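The Hill Behind Nandon

After the fall my left hip sat higher than the right, and I ran like a table with one short leg. The doctor in Nandon told me to rest until June. I rested for six days.

On the seventh I went to the clinic on Öberg Street. The therapist put her thumbs on my back and was silent for a long time.

"You push only with one side," she said. "The other side is on holiday."

She gave me three exercises, and I did them on the kitchen floor, every morning, with the radio on. They were boring. I hated the bridge most – my leg was shaking already on the second try. In the evening I walked to the hill and looked at it. It has 193 steps, and my father climbed them until he was 80.
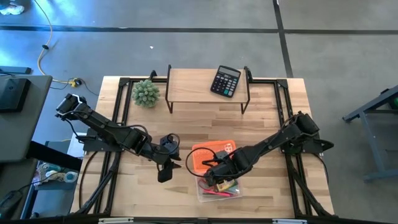

Short Stories

One morning I tied my shoes and went up slowly. At the old water tank I stopped to listen to my feet. Left, right, left, right. For the first time in many weeks they made the same sound.

I did not run down. I sat on the wall, ate my apple, and waited for the bus to Nomgate.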